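Search the help pages Search Go

Embossing powder keeps sticking where I don't want it
Asked by Lornurari, Sun 15 November

I'm making 23 Christmas cards for our street and every single one so far has little specks of gold all over the background. I stamp with the Sidari clear ink on dark blue card, tip the powder on, tap it off and heat it. The snowflakes look gorgeous but the rest looks like it's been sneezed on! I'd love to get them done by the first week of December. Any ideas?

2 answers

Answer 1, from Warkitz

Ooh, I love gold on navy! It's static, plus a bit of grease from your fingers. Try it in this order:

1. Wipe the whole card with an anti-static bag, or a tumble dryer sheet if you haven't got one.

2. Stamp, pour and tap the back hard, 3 good flicks over a sheet of scrap paper.
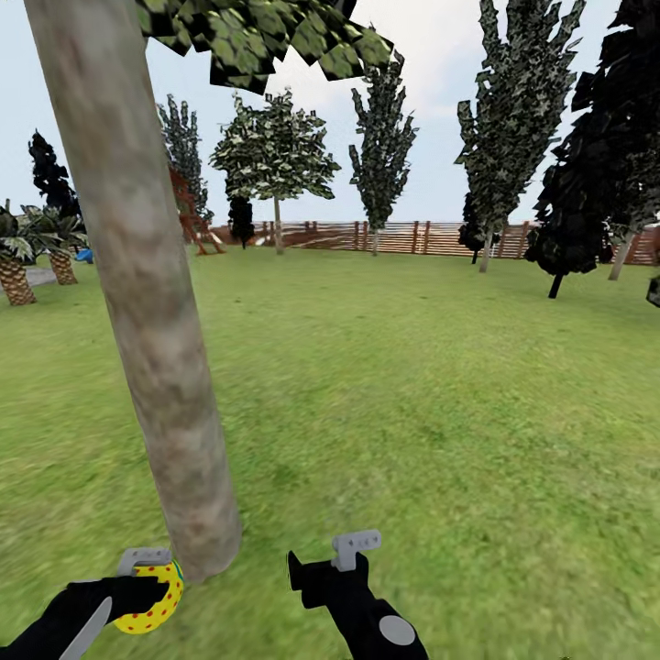
3. Go round any leftover specks with a small dry paintbrush, before the heat gun goes anywhere near it. Once they've melted they're staying.

Let the gun warm up first too, well away from the card, so it doesn't blow the powder about. Mine takes 6 seconds or so. Do show us the finished ones!

Answer 2, from Kahraman

talc in an old sock works the same as the bag. also dark card shows everything, try cream

Contact us | Copyright, all rights reserved | Back to top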